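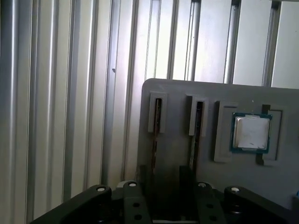 My neighbor says that a candidate who refuses the debate loses nothing, so why do we organize one?

plumtree_segura

I live in Segura, a town with not many more voters than a large school has students. In March we elect the mayor, and there are three candidates. Our residents' association wants to invite them for one evening of debate at the hall on Mateo Street. Two have already said yes. The third, who is the present mayor, has not answered our letter. My neighbor is sure he will not come, and he thinks that people will vote for him all the same, as they did four years ago.

My first question is if we should hold the debate with only two candidates, or cancel it. Some of us are afraid that it will look like an event against the mayor. I do not want this. I did not decide yet for whom I vote, and I would really like to hear all three.

My second question is about the rules. I watched the last debate in Arkton on the town website, and it was not nice to see. One candidate spoke when it was the turn of the other, and he gave a long speech in place of an answer, and the moderator only smiled. After one hour I knew nothing about the water bills, and the water bills were the reason I watched. What rules can be asked from candidates at such a small event, and must they sign something?

I have read the old threads here, but they are mostly about national elections, where there is television and money. We have two microphones.

oldwardmap

Hold it. In your letter you write the date, the hour and the rules, and you give all three the same number of days to reply. If one does not reply, you send the same letter again, and you keep a copy. Then you hold the debate with those who accepted.

What I would not do is put an empty chair on the stage with his name on it. I have seen this done and the audience laughed, and from that moment it was an event against him, exactly what you are afraid of. The moderator can say one sentence at the beginning: all three candidates were invited, two are present. She should say it once and not come back to it.
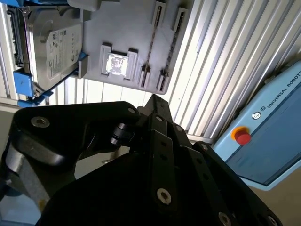

You can also offer him to send written answers, of the same length as the others would have for speaking. But do not let a friend of his read them aloud with feeling. The moderator reads them in a plain voice, or you print them on paper and leave them at the door.

One thing to check before everything else: if the hall belongs to the town, ask the clerk what conditions exist for political meetings. In some places all candidates must be offered the room on the same terms. I do not know how it is in your state.

bellringer2000

They all talk too much. Turn off the microphone when the time is over. Problem solved.

late_returns

I moderated three of these evenings, two in Venutano and one in Arkton (not the one you watched, I am glad to say). I agree with oldwardmap about the chair. About the rules I can add something, because I made most of the mistakes already.

No signature is needed, in my opinion, and it frightens people. What worked for us was one page, sent with the invitation, with the sentence "By accepting you agree to these rules." On the evening the moderator reads the page aloud in front of the audience. When a candidate later interrupts, the public already knows that he breaks something he accepted, and you will hear it in the room.

Our page was this:

Opening statement, 2 minutes each, order decided by drawing a paper.
Answer to each question, 2 minutes.
Reply to another candidate, 30 seconds, one time per question.
Questions from the public in writing, collected in the first 15 minutes.
No signs and no shirts with names inside the hall.

The timekeeper must be a different person from the moderator. My first time I did both, and I was looking at my watch when I should have been listening. Let the timekeeper sit in the front row with a yellow card and a red card, so that the candidates see them without turning the head. 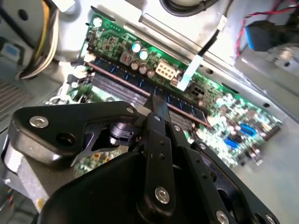
As for the microphone, I would be careful. If you cut it, a person with a strong voice simply continues without it, and in a small hall he will be heard very well. I prefer that the moderator says the name of the candidate and repeats the question. It sounds weak when I write it, but try it two times in a row with somebody who did not answer about the water bills.

Also put the water bills first. We kept the important subject for the end, and by then half of the chairs were empty.

plumtree_segura

Thank you to all. We will send the second letter tomorrow morning, with the page of rules included, and the microphones will stay on. The clerk says the hall is the same price for everybody.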